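Notebook, bun and plate task
13/01/2023
Me at the controls, Oluwaseun on the logging machine, Graciela in and out

OK so picking up where I left off before the break. The December set is the one we all agreed to stop arguing about (too few starts, all of them tidy, the policy learned one reach and did it at everything). Today was the first real day of collecting for the new set and I want to get it down while I still remember which runs were the weird ones.

Task for anybody who wasn't at the planning chat: pumpkin buns go onto the plate. Starts are either no bun on the plate or one already there, and the other one can be anywhere the hands can reach. Two hands, either one is allowed to pick, and passing from hand to hand is allowed but please don't do it just to show off, Adebayo.

Got 136 episodes saved by the time we quit. I threw out 20 of them in the first review, mostly my own fault, more on that further down. I'd hoped for more but the morning got eaten by the clock sync again. Oluwaseun found that the head stream and the wrist streams were drifting apart over a long session, so the head picture would show the hand still open when the wrist one had it closed. He restarts the recorder between batches now and it stays together. Not a fix! But good enough to collect with, and he's written to Mavis about doing it properly inside Dasex.

Settings I used, so I can find them again:
Hand speed: the slow preset
Grip force: two notches under what we used on the toys
Episode ends: when I press the pedal, no auto stop
Label text: "put the bun on the plate", same wording every time

About that last line. Évan wants five or six wordings per task and I get why, but I'd rather add them afterward in the label file than have me making up sentences between runs. I get silly when I'm tired and then somebody trains on it.

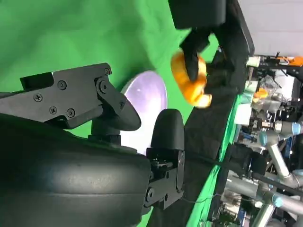
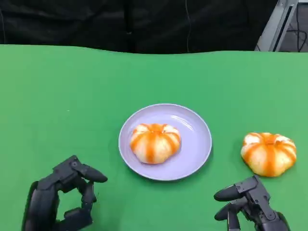
The thing I kept running into is how I approach a bun. Left to myself I come in low from the side every single time, because that's how my own hand wants to do it, and by the third batch I could have done it asleep. So I made a little rule: one batch low and from the side, one batch from above, one batch where I deliberately start badly and correct on the way in. The bad-start batch was slow going but I think those are going to be worth more than all the rest put together. When the December policy missed, it had no clue what to do next, it just hung there and closed on air. I want plenty of misses with a recovery after them in this set, and I want them marked as good episodes, not tossed.

Which brings me to the ones I did toss. Most were me pressing the pedal too early, before the hand had let go, so the episode ends with the bun still held. Graciela thinks we could keep them with a "not finished" tag. I said no, then on the way to get coffee I changed my mind, so they're in a side folder called early_pedal and not deleted. Two others were plain strange: I dragged the plate along with a fingertip and then put the bun down perfectly well in the new spot. Is that a success? The label says on the plate and it's on the plate. I've left them out for now. Mavis, Adebayo, opinions please, write them in here and don't just tell me in the hallway.

Squeezing. At the old force the fingers dig in more than I like, and then the bun tips on the way out because it sort of follows one finger. Two notches down was much nicer. Three notches down and I dropped it, every try, so don't go there. If we move to anything heavier we'll need to redo this and I'd like that to be somebody else's afternoon (hi Adebayo).

The wrist views. I went through a bunch of them with Oluwaseun after lunch and we had a good long talk about how much of the room ends up in them. Once the wrist tilts, you get a lot of picture that has nothing to do with buns. He'd like to crop. I'd like to leave it alone and let the thing learn to ignore it, because the moment we crop we'll forget what we cropped and the next person will spend a week wondering. We settled on saving everything whole and doing any cropping at training time, written in the config where people can see it. Évan says the Estwood people do the same.

Also tried 47 as the chunk length in the loader because Graciela had it in her notes, and it ran fine, but I can't find why she picked that number and neither can she. Leaving it. It'll probably come back and bite me.

Small stuff:
The pedal squeaks. Oil it.
Graciela's naming script puts a space in the folder name if you leave the operator field blank. Fill in the operator field!
The Karagiannis spreadsheet of start positions is out of date, use the one in the shared Pimorholm folder.
My shoulders hurt after the from-above batch. Swap operators more often, I mean it.

Next session: Adebayo drives, I log. He's left-handed, so with luck we'll get a lot more picks from the left without having to ask for them. Start with the bad-start batch while he's fresh, then side, then above. I'll have a first small training run going overnight on what we kept today, mainly to check that the loader reads the new files and the labels line up. I'm not expecting anything from the policy itself yet.

Recorder is off, files are copied, both checksums matched.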